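# The Two-Dollar Stocking Problem

Vira Horobets has thrown out 31 pairs of pantyhose since last June. She knows because she kept them all in a pillowcase, and in the spring she tipped the pillowcase out on her kitchen floor in Ondosstead and got mad.

Her anger is easy to understand. The label on her favorite pair, from a brand called Jernine, promises "lasting wear." It doesn't say how long lasting is. I wrote to the company and asked. The reply thanked me for my interest in hosiery and sent a washing guide.

The washing guide is a wonder. Cold water, mesh bag, no wringing, dry flat, keep away from rings, watches, pets and wicker. Follow all of it and you have a second job. Skip one step and the ladder up your calf is your own fault - a handy arrangement for the people selling you the next pair.

Then there are the home cures. Freeze them overnight. Soak them in salt. Spray them with hair spray. I tried the freezer on two pairs and wore them to work on alternate days with two pairs that had stayed in the drawer. One frozen pair ran before lunch. The other is still going, and so is one from the drawer. Make of that what you like.

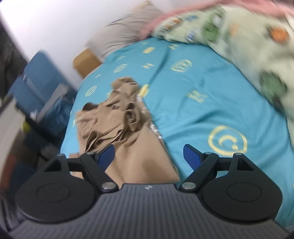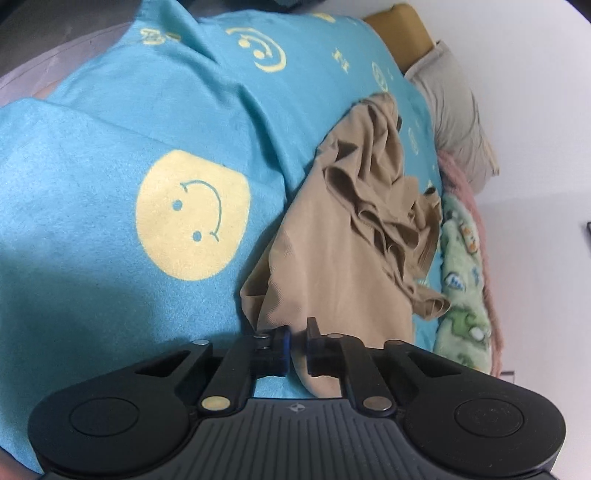

The expensive end of the market has its own story. Nitumum sells a pair for $90 and calls it "run-proof," with a star beside the word. Follow the star to the back of the box and you learn that it means "resistant to runs in normal use." Normal use is not defined. I have to assume it includes sitting down.

Horobets bought one pair. They lasted 11 weeks, far better than her usual, but she was paying close to 20 times what she pays for Jernine and they didn't last 20 times as long. "I was so careful with them I hated wearing them," she says.

A small repair shop, Panasiuk, still mends hosiery by hook, the way many dry cleaners once did. It charges more for one run than most drugstore pairs cost. The work is neat. I can't see many people mailing off a stocking and waiting for it to come home.

So the bins fill up. Brands like to talk about recycling, and a few will take old pairs by mail if you pay the postage. I asked Nitumum what share of its returned hosiery becomes new hosiery. A spokesperson said the program was "at an exciting stage." I asked which stage. I'm still waiting to hear.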